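In Defense of the Two-Slice Toaster

My sister-in-law has a toaster with a screen on it. You pick a picture of your bread, then you pick a picture of how brown you'd like it, and then a little countdown starts. It's an Illard, and it cost her 105 dollars on sale. I've stayed at her place enough weekends to say this with some confidence: it makes toast. It makes the same toast I get at home from a plain boxy thing with a knob on it.

I've been turning this over since January, when our old toaster quit and I had to go shopping for the first time in years. I figured I'd be in and out of the store in ten minutes. Well! There was a whole wall of them. Four slots, six slots, long slots for the fancy loaves, a Maso with a warming rack that folds up from the top like a convertible roof. One had an app. I stood there holding my car keys and wondering what I'd ever want to say to my toaster from another room.

What I wanted was two slots and one control. That's it. I have two people in my house who eat toast, and we don't even eat it at the same time (he's up at five, I'm up when I'm up). A four-slice toaster would spend its life half empty, taking up counter I need for chopping onions. And I do think counter space is the thing people forget when they're standing in the store. Everything looks reasonable on a shelf. Then you bring it home and it's sitting where your cutting board used to go, and you're slicing tomatoes on top of the microwave.

I also have strong feelings about knobs. A knob you can learn. Mine goes to just past 3 for regular sandwich bread, a hair more for anything out of the freezer, and I could set it in the dark, and in winter I pretty much do. My sister-in-law's screen went blank for a week last fall and they ate cereal. The toaster was fine, as far as anyone could tell. It just couldn't be told what to do.

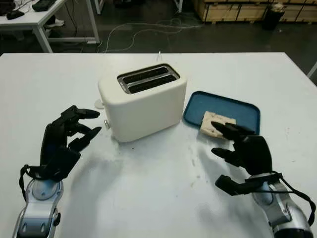
The other half of good toast is what you do before the bread goes in, and this is where I get a little preachy, sorry. Get your things out first. I keep a tray for it, a cheap plastic one by Boltido that was meant for picnics. Bread goes on the tray, butter goes on the tray, knife, jam, plate. Toast has maybe a minute of being really good, and I don't want to spend that minute digging in the fridge behind the pickles. The tray catches the crumbs too, so I can tip them in the sink and call the kitchen clean.

My husband thinks the tray is fussy. He makes his toast straight out of the bag and eats it over the sink, and he's happy, so what do I know. But I've noticed he'll use the tray if I leave it out the night before.

As for the bread, I'll say something unpopular: the toaster doesn't care if it's good bread. Ordinary soft supermarket bread makes terrific toast. Those big crusty rounds from the Schwerdtfeger bakery are wonderful, and I buy one most Saturdays, but the slices come out so wide that I have to put them in sideways, and then one end sticks up and stays pale. I eat that loaf fresh with soup. For toast I want a slice that drops in and disappears.

People tell me I should just use the oven broiler, or a skillet with butter. I've done both. The skillet is delicious and it's also a dirty skillet at six in the morning. The broiler works great if you're feeding a crowd and you never, ever look away from it - I looked away from it once, to let the dog in, and the kitchen smelled like a campfire for two days.

So I bought the plain one. Two slots, a knob, a cord short enough that it only reaches the one outlet by the window, which I grumbled about for a day and then moved the coffee maker over. It was more than I wanted to pay for something so simple, and less than half of what the one with the screen cost. My sister-in-law came to visit last month and made herself toast in it without asking me how it worked.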